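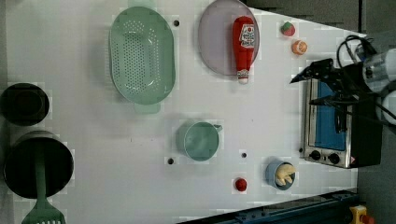 How many episodes do we need before retraining is worth the bother?

A couple thousand clean ones across the kitchen set, going by the last two rounds. Below that the policy learns the table and very little about the things on it.

**June 2, 2026, notebook, kitchen set**

Count this morning: 2,103 kept episodes. I rounded it to "over two thousand" for Hina, who likes numbers that fit in a subject line.

Task list for this block is pick and place only, one object per episode, instruction text written before the episode starts. That last rule is mine. In January we let people write the text afterward and got a lot of very confident descriptions of things the arm had done by accident.

Daryna teleoperated until lunch, Waqas after. Their styles are easy to tell apart in the plots. Daryna goes in one smooth curve and closes late. Waqas approaches like a man parking a rental car. I used to want them to match. Alina says keep both, the model should see more than one way of being careful, and she has been right often enough that I've stopped arguing before coffee.

Ketchup bottle notes. It gets its own section, having earned it.

- Lying down across the plate is the pose to collect. Standing up we have plenty of.
- Grasp near the label end is fine. Fingers cover part of the label, so anything relying on the red lettering to find the bottle is going to have a bad time. Tell Shamim before he builds the segmentation check around it.
- Close to 90 percent and hold, then lift. Full close squeezes.
- An episode where the bottle rolls after release still counts if it stays on the plate. If it leaves the plate, mark it failed and keep it. We do want failures. We just want them labeled.

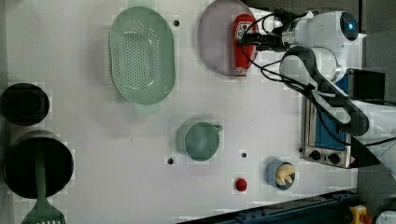 *Ketchup bottle in the gripper, lying across the plate.*

Threw out 22 episodes today, all for the same stupid reason: the instruction said "cup" in some and "mug" in others, and the Latel export script decided these were two tasks. It's "mug" from now on. I have put this in the label sheet in bold, where it will be ignored in bold.

Open questions:

1. Do we shuffle the layout between every episode or every tenth? Shuffling every time is better data and worse company. Leaning toward every fifth.
2. Cables. They loop in view of the overhead camera for much of the reach. Masking them is out, they'll be there at test time too.
3. Strawberry: 2 operators, two opinions on which end to grab. Need a ruling from Alina.

Upload to Promenholm goes tonight. Waqas has the label sheet, Daryna starts on the small bowl tomorrow.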